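Automation at the Stemcombe returns centre

The Stemcombe returns centre is a sorting and refurbishing workplace operated by Mondside, a company that handles returned and surplus household goods for retailers. It is known for the gradual introduction of robotic bin picking, in which a robot arm lifts single items out of an open container, and for the changes this brought to the jobs of its sorting staff.

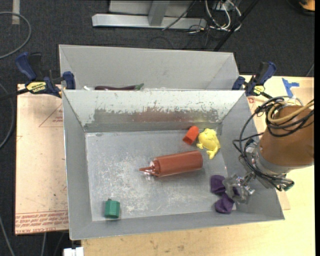 Background

Before automation, all sorting at Stemcombe was done by hand. Returned goods arrived mixed together, with toys, kitchen items, soft goods and plastic bottles often in the same container. A sorter stood at a bench, took out one item at a time, checked it against a list and placed it in the right tote. A full shift involved 4,000 reaches on the busiest lines, and the centre had a long record of shoulder and wrist complaints. Staff turnover was highest in November, when the pre-Christmas volume began.

Mondside had earlier tried a tilting conveyor, which worked well for boxed goods but jammed on soft or odd-shaped ones. The conveyor was removed after one season.

Introduction of picking cells

The first picking cell was set up on a wooden bench in a side room, where engineers tested grips on small mixed loads. Test loads were chosen for variety of shape: rounded items, flat-sided ones, soft ones that fold when pinched, and smooth ones that roll. Metal bins were used side by side, and clamps kept them from shifting when the gripper touched a wall.

Solveig Lindqvist, who led the engineering work, set a rule that no cell would move to the main floor until sorters had worked beside it for a full month. There are now 7 cells in use - all of them on the day shift. The control software, called Firberg, was developed in-house and is also used at the company's smaller depot.

Changes to jobs

No sorting positions were cut in the first year, though 8 vacancies were left unfilled. The remaining sorters were offered a new role, cell attendant, which 21 of them took up. An attendant looks after two cells, clears items the arm has failed to lift, swaps full bins and records faults. The role pays one grade higher than sorting and requires a short course.

Opinion among staff has been mixed. Attendants report less soreness at the end of a shift, but several have said the work is lonelier than the old benches, where people talked across the line. Others dislike the waiting. A cell may run for half an hour without trouble and then need attention several times in a few minutes. Gunnlaugur Snorradóttir, a workplace adviser engaged by Mondside, recommended placing cells in facing pairs so that attendants could see and hear each other, and this layout was adopted for the last four cells.

Hand sorting continues for fragile goods, anything leaking and anything with a blade. The night shift is still done entirely by hand.

Maintenance and wear

Bins are the most frequently replaced part of a cell. Repeated contact scratches the floor and strips the finish from the walls, and reflections from bare metal can confuse the vision system. Attendants inspect bins at the start of each shift and set aside the worst of them for the test bench. Cable wraps around the wrist of the arm are checked at the same time.

See also

Thái sorting method
Bin picking
Manual handling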